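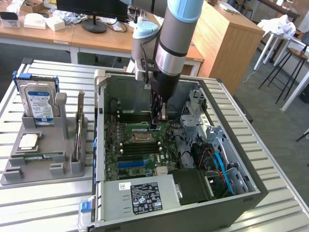
Courses > Hardware Basics > Unit 2 > Handout: Inside the Tower

Unit 2 handout: Inside the Tower
Lirkdale Evening Technical Program
Revised Jan 25, 2021

Read this before the lab. Past sections have been told the same thing and have spent the first part of the session reading it then, with the cover off and a screw missing.

1. Getting it on its side

Shut down, switch off at the supply, pull the power cord, then hold the front button in for 10 seconds. The fan may give a little twitch. Lay the tower down with the removable panel facing up and take the panel off. Put the panel somewhere you won't step on it. Under the bench is where people step on it.

Touch bare metal on the chassis before you touch anything else, and again whenever you come back from wandering off.

2. Finding your way around

Most office towers are laid out by someone who wanted air to go in one end and out the other and fitted the parts in around that. Learn the big shapes first.

Power supply: a metal box with a label. The label carries the ratings, the safety marks and more small print than anyone has ever wanted. Copy the output figures onto your worksheet. Do not open the box. There is no part of this course that takes place inside it.

Drive cage: the metal bracketing that holds the disks. Data cables run to it from the board, power wires from the supply, and the two meet in a tangle that somebody once tied up neatly.

Air shroud: black plastic, large, in the way. It guides air past the hot parts. It goes back in before the machine is switched on, including when you're "just checking something."

Motherboard: everything else is attached to this, or was.

3. The socket

Treat an empty CPU socket like a wet painting. In many sockets of this type the contacts are fine springy pins, and one bent pin is enough to keep the machine from starting. You can't straighten it by blowing on it. No fingers, no screwdriver tip, no pointing with a pen.

The metal retention frame around the socket holds the processor down. When you fit a processor, line up the notches, lower it straight, and let it sit under its own weight. Closing the lever takes more force than feels polite. If the chip isn't flat beforehand, stop and lift it out.

4. Memory and expansion slots

Memory slots have latches at the ends. Open them, match the notch in the module to the key in the slot, press until the latches close. A module that seems to fit both ways round hasn't been looked at properly.

Expansion slots come in different lengths, and on some boards one is a different color. Makers do not agree on what the color means, so check the board manual. The Kenidano service sheets in the lab binder cover the common models, apart from page 7, which left us in November.

5. For the worksheet

Draw the layout of your own tower, label the parts above, and trace one data cable from end to end. Neatness is worth nothing. Spelling "capacitor" correctly is worth 2 points out of 100, and every term these go unclaimed.

Bring the worksheet to the lab with your name on it.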